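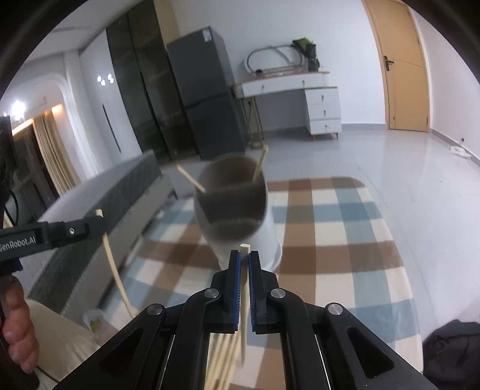 A thin wooden stick with a white cup behind it

The Prandidau Stick Dance is a figure dance for groups of eight, performed with short wooden sticks and traditionally danced in the Hrubý valley. It is related to other stick dances of the region but differs in its slow opening walk and in the use of a single stick per dancer.

History

The dance was first written down by the schoolteacher Svetozár Vondráček, who collected 26 figures from older dancers in the village of Tinen. His notebooks give the steps in words only, without music. The tunes were added later by the fiddler Drahomíra Mikuš, who matched each figure to a melody still played at local weddings.

Interest declined when many families left the valley for work. A revival began with a summer class in Wullus led by Branislav Pešek, and the first club was formed there the following July. At its height the club had about 200 members.

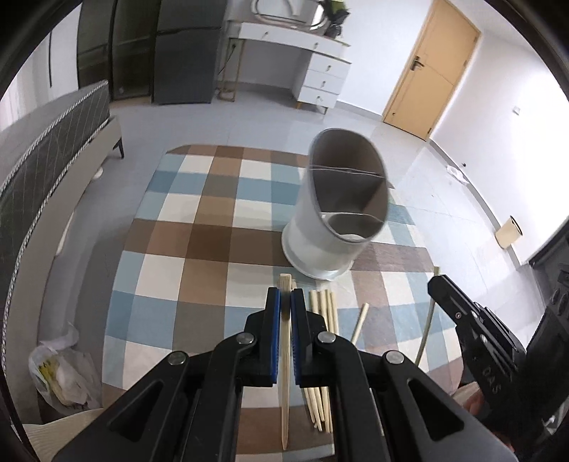

Wooden sticks on a rug

Form

Dancers stand in two facing lines of four. The dance opens with a walking figure in which the lines change places, followed by a set of striking figures in 2/4 time. Partners strike sticks on the first beat of each measure and turn on the second. In the closing figure the lines join to form a ring. A full performance uses between six and ten figures, chosen by the leader and called aloud.

Tinen and Wullus styles

In the Tinen style the stick is held at one end and struck high. Wullus dancers hold it at the middle and strike at waist level, which allows a faster tempo. Valentyna Antoniuk described both styles in her handbook for teachers, and most clubs now follow her numbering of the figures.

Present day

The annual gathering in Prandidau opens with a procession at 10 a.m. and ends with an open dance. Ya-wen Poon has served as its musical director since the event moved to the market hall, which seats 884.

See also: Figure dance; Longways set; Hrubý valley music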